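Le linge, les pinces et le bouton d'arrêt

Chez Ritidia, à Fluldale, on promettait une station à deux bras capable de suspendre le linge sans surveillance. 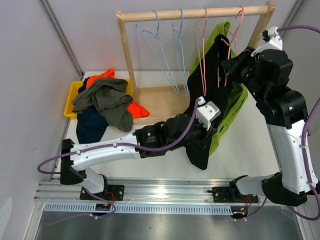
En septembre, un essai de 500 cycles s'est arrêté au trente-quatrième. Une pince avait déjà lâché le tissu, l'autre tirait encore. Le portant a basculé, et le logiciel Kodo a inscrit « tâche réussie » dans son journal.

L'entreprise parle d'un « défaut de synchronisation ». L'expression est commode. Un vêtement noir tendu entre deux pinces, c'est un cas banal, que n'importe quel banc d'essai sérieux aurait dû prévoir. Plus gênant, l'arrêt automatique n'a pas joué : le seuil d'effort était réglé à 50 newtons — trop haut, admet-on maintenant, pour un portant aussi léger.

Le correctif, baptisé Ninh, abaisse ce seuil et compare l'effort des deux poignets. Ritidia annonce 2 511 cycles sans incident depuis. Sur quels textiles, avec quels cintres ? Le rapport ne le dit pas, et notre demande pour consulter les journaux bruts est restée sans réponse.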